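August, and finally a whole afternoon with nothing in it

I had meant to spend today reading. The book was on the arm of the chair and the tea was made, and then I went to find a jumper and the wardrobe door wouldn't close behind me, and that was the end of the book. I've been telling Ritu since Easter that I'd sort my clothes before the weather turned, and she has been very patient about it, in the way she is when she's already decided I won't. Well, I have made a start! It isn't a finish, but I'm writing it down while I still feel pleased with myself.

It's the bright things that give me trouble. Greys and navies I can part with in a minute, but anything with a proper colour in it seems to come with a whole person attached, usually me at some other age with better knees. The yellow and the purple have been bundled in with each other so long I'd stopped thinking of them as separate clothes. And the bear, who belongs with neither, has been travelling along with them through every tidy-up I've attempted.

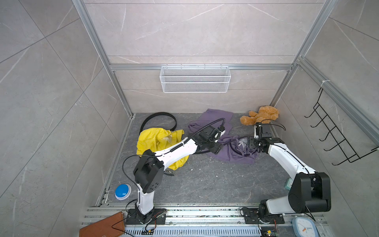
Yellow, purple, the black belt, and Bear in his corner.

I'll keep the bear, obviously. He came from Áine Mac Suibhne when I was in hospital, and she'd carried him across the city under her coat in the pouring rain because she thought a carrier bag would be undignified. He's slumped a good deal since then, but so have I. Fouad once suggested he might like to go to a younger family, and I didn't speak to Fouad until after supper.

The belt is another matter. I know exactly why I bought it, for Munther Karam's wedding, when the trousers I'd planned on wouldn't stay where they ought to and I ran into the shop with the taxi waiting. I've hardly had it on since. But a plain black belt is a useful thing to own and takes up no room if you roll it, so I've told myself it can stay so long as it's rolled. Loose belts are a menace. They get themselves round everything, and you pull out a pair of trousers and half the wardrobe comes along for the ride.

I did look up what the sensible people do. There's a little booklet that came with the Nestura drawer boxes (the ones Ritu bought me, still flat in their cardboard until this morning) and I'll admit I'd never opened it. Most of it is about measuring your drawers, which I skipped, but there's a page of questions at the back and I copied one out, as it might have been written for me.
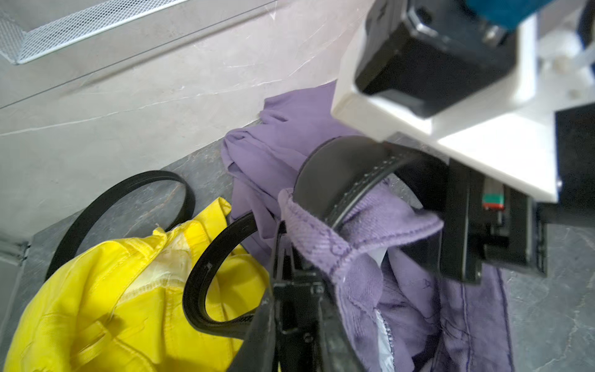

Should zips and buttons be done up before clothes are folded and put away?
Do them up first, and take any belt out of its loops. A closed zip keeps the front flat and won't catch on whatever is stored next to it.

So simple, and all these years I've been folding things with their zips hanging open like gates. My mother would have known. She ironed tea towels. She ironed, for one terrible winter, my father's handkerchiefs AND his socks, and I remember him standing at the end of the board saying the socks really were fine as they came. I never took to ironing myself, but I think I could manage doing up a zip.

About two I stopped for a sandwich and rang Ayman Sabbagh, mostly to be told I was doing well. He has opinions on yellow. He was with me the day I bought the jeans – we'd gone in for a birthday card, I think for his sister – and he stood outside the changing room saying, very loudly and kindly, that they'd be wonderful for road works. I bought them on the spot. I wore them to his garden lunch the next month and his neighbour asked where I'd got them, so there.

I explained to him that I had three heaps planned: one to stay, one to go to the shop on the corner, and one to think about. He laughed for rather a long time and asked how big the thinking one was. I said it was coming along.

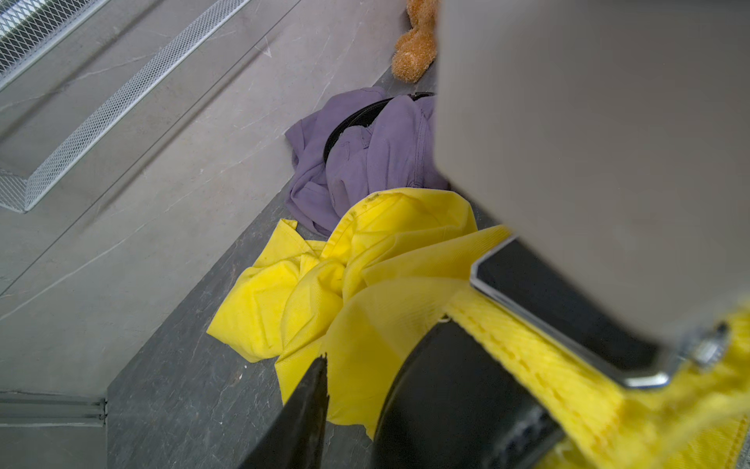
Ritu, when I rang her next, said the thinking heap has to go altogether, that it's only the staying heap with a guilty conscience, and that if I hadn't worn a thing through two summers I should give it to somebody who would. She also said lavender never did anything for me, and she'd been waiting years for me to ask.

I hadn't asked, for the record. But I went back and held the purple one up at the window and I'm afraid I could see what she meant. It's a lovely colour on its own. It's soft, it's been a good friend on early mornings, and next to my face it makes me look as if I've just had bad news. So it'll go to the shop, once I've washed it and pressed it, or at least shaken it out in a determined manner. Somebody with darker hair will look marvellous in it.

The jeans I went round and round on. I did try them, with the bedroom door shut even though I was alone in the house. They go on. They do up, if I stand very straight and think about something else. Sitting down I would describe as possible. I thought of walking into the Tlapale in them for lunch (Ayman's treat, he owes me) and I felt fifteen, or anyway a good deal less tired than I'd felt at breakfast, and that seems to me a perfectly respectable reason for keeping a pair of trousers. I laid out reasons against, too, and the best I could do was that they crease if you so much as look at them, and they show every drop of soup.

I made more tea, and then of course I sat down with it, and the old notebook was on the shelf by my elbow. I knew I'd written about the day I bought them. It took some finding, my handwriting being what it was that year, but I'm copying the bit in so that the two days are together.
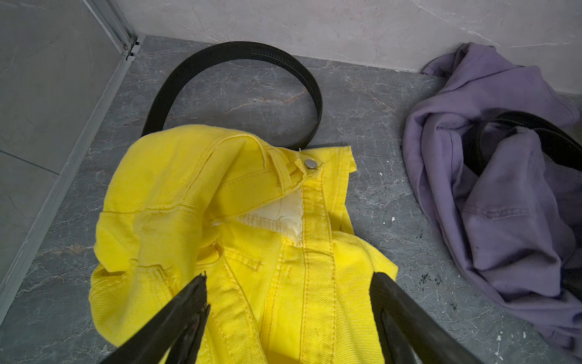 Brisbane, August

Bought yellow jeans. I don't know what came over me. Ayman says I can be seen from Ipswich. They were the last pair and the girl at the till said they'd soften up with washing, and I said I hoped the colour wouldn't. Ate a custard tart on the way to the bus, standing up, terrified of dropping it down my new front. Must remember to post the card.

There's no mention of whether I posted it. I rather think it's still in a drawer.

So they're staying. I'll fold them properly with the button done up, and they can have the top of the drawer where I'll see them. The Nestura boxes do go together quite nicely once you've worked out which way the bottom folds in (I hadn't, twice). I got the jumpers into one before the light went, which was all I'd gone in there for in the first place, and I've left the scarves for another day.

Bear is on the armchair now, on top of the book. I'll ring Áine in the morning and tell her he's been through another clear-out safely, and ask whether she wants the green scarf back.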